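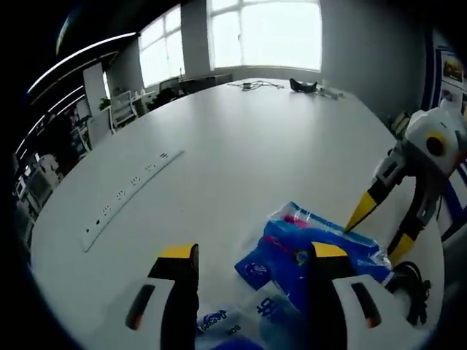 Film-wrapped packages with the handheld grippers – how are you all doing the first touch?

Posted by kombridge_kel, December 2023

Hi everyone, and sorry in advance for the length! We've been recording by hand at our big conference table, two grippers, one per hand, and the task is picking up packages in clear film and putting them in a bag. Boxes went fine back in August. Film is another animal. I've been bringing the right gripper in at a slant so one fingertip meets the top edge of the package while the left one waits in front with its fingers open. We have 200 demos so far and I'd love opinions before I go on and do more of the same.

Reply from deligiannis_fan
Oh, I like the slanted approach, and I'd keep it. Coming straight down on film you mostly squash the middle and the fingers slide off. One thing I'd look at is the windows behind your table. A white tabletop with that much daylight on it gave us no end of trouble, and we ended up recording with the blinds down.

Reply from Lorenz Hauser
I'll disagree a little, in a friendly way. Leave the blinds alone! If the arm is going to work in a room with daylight then let it see daylight, morning and late afternoon both. What I would change is having the package in nearly the same spot each time (if that's what you're doing, forgive me if not). We did 348 demos for Dumora with everything lined up nicely and the policy was lost as soon as someone nudged the bag.

Reply from deligiannis_fan
Fair enough on variety, but Kel's only at 200. I'd get one clean setup working first and then mess it up on purpose.

Reply from clenance_mo
Has anyone tried teleop for this instead? We drive our arm from a headset and I'm fond of it, you never record a move the arm can't make. It's slow, mind you. I get 40 good ones on a good day and my shoulders know about it.

Reply from kombridge_kel
Thank you all, this is so helpful. Mo, I tried teleop for a week and kept crushing things, I think I need to feel the film give a bit in my own hand. Lorenz, guilty as charged, I do put it back in the same place – habit! I'll do the next 40 with the package turned and moved and the blinds up, then 40 with them down, and post how both go.

Reply from Lorenz Hauser
Lovely. Throw in a few where you miss the edge and try again, too. Ours learned more from 7 of those than I expected.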